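Ticket 109 — Orders stuck at "Awaiting label" after update
Opened: May 16, 2018
Product: Runico shop desk, with the Stidier shipping add-on
Status: Solved, leaving open for a few days just in case

1. What the customer wrote
Hello again, and thank you for being so patient with us last time! We run the Cisternas parts store, and since the update our orders go through fine, the card is charged, and then they just sit there at "Awaiting label". There are 300 of them now and the phone is getting lively.

2. First things we tried
We asked for a sign-out and a fresh sign-in, which cleared 3 orders and then stopped (we got our hopes up for a minute there). Printer was fine. The Irkovlow carrier account was fine too — we logged in with them on the line and printed a test label by hand.

3. What we found
The update had changed the weight field from ounces to grams without converting what was already saved. Most items squeaked by, but anything with a blank weight was held back quietly, with no warning on the order page. Sorry about that, it really should say something.

4. Sample item we used for the fix
Black molded shell, shoe-shaped, one piece, raised rim. Weight was blank, so we entered 900 grams packed and saved.

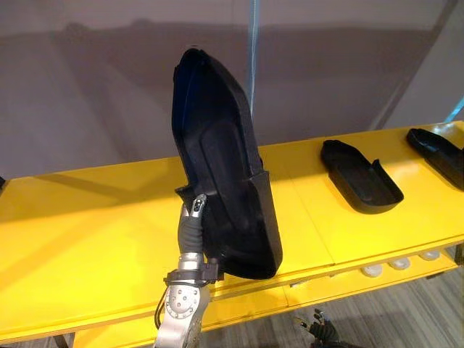
5. Steps to clear the rest
Go to Items, filter by "No weight", fill in the field and save. Then open Orders, select all the held ones and press Retry. Give it a little while — the list doesn't refresh by itself, so please don't press Retry twice or you'll get double labels.

6. Last reply from customer
All printing now, thank you so much! Could you tell us if the return labels need the same thing?

7. Our answer
They do not, returns copy the weight from the original order.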